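Radwa Zaki gets excited about pauses. She writes planning software for two-armed robots at Puseo, in Visusthorpe, and when we met she wanted to talk about the moment before a pour.

"Everybody looks at the grip," she says. "I look at what the planner is thinking while the carton is still standing there. Where's the mug? Which way does the wrist have room to turn? That's the fun part!"

Her planner, Gelmont, sketches 22 possible paths for each move and throws out any that would bump the other arm or the things nearby. The old version took 81 milliseconds to choose. The new one takes 10 – and she grins when she says it.

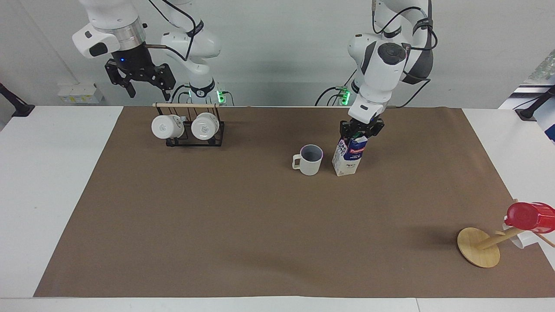
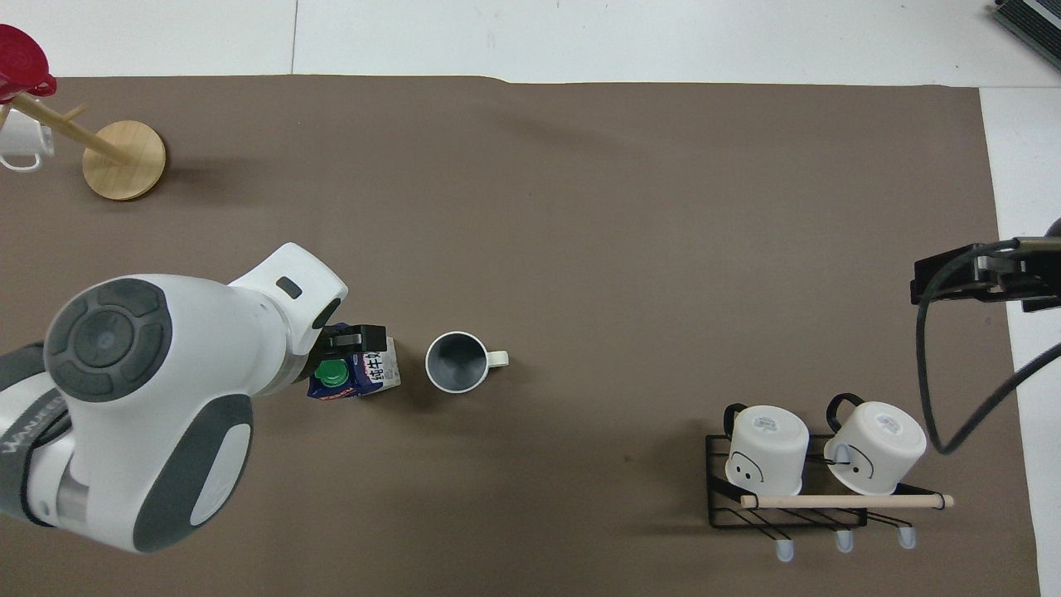 A milk carton in the gripper, with an upright white mug next to it.

Perception was the harder half. Her colleague Tuncay Tuncer spent most of December on mugs, which look very different from above than from the side. "A rim is easy," Zaki says. "Handles, oh, handles are a whole world. I love them now."

I asked what goes wrong most often. Timing, she told me. The camera data and the arm positions have to carry matching clocks, and a small slip between them sends the plan to where the mug used to be. Tuncer wrote a little viewer that plays both streams side by side, and she keeps it open all day.

Next on her list is replanning in the middle of a move. "We have it running in simulation," she says, "and I can't wait to try it on the arms."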